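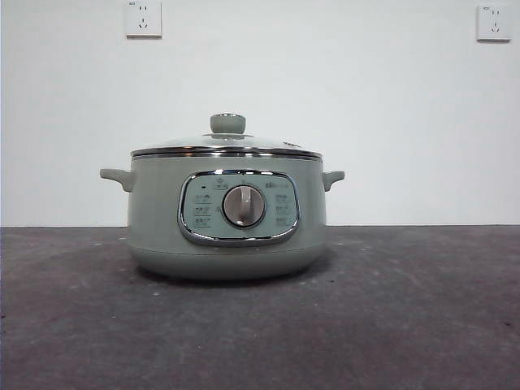

January, pot day

So the green hot pot finally got its turn! Vinh Cù has wanted it on the list for ages and I kept putting it off, mostly out of fear of that glass lid (shiny things make the depth readings go all wobbly, and this one has a chrome surround on the front as well). But the task sheet from Trodgate says lid off, lid down, lid back on, then turn the dial, and they want 300 good goes of it, so there we are.

We got 49 done before lunch, which I'm quite pleased with. I drove and Amna watched the recordings come in and shouted whenever I went too fast. The knob on the lid is lovely to grab, nice and chunky. The dial is another story – I kept overshooting, and we've agreed that an overshoot gets its own label and stays in, as the model ought to see a few near misses too.

Had a little row with Sang over whether to move the pot between goes. He says a hand's width every time, I say every fifth go. We did it his way and my back is killing me.

The whole kitchen set stands at 1,344 now. Daiane wants the pot finished by tomorrow evening, so early start, and I must remember to bring my own tea.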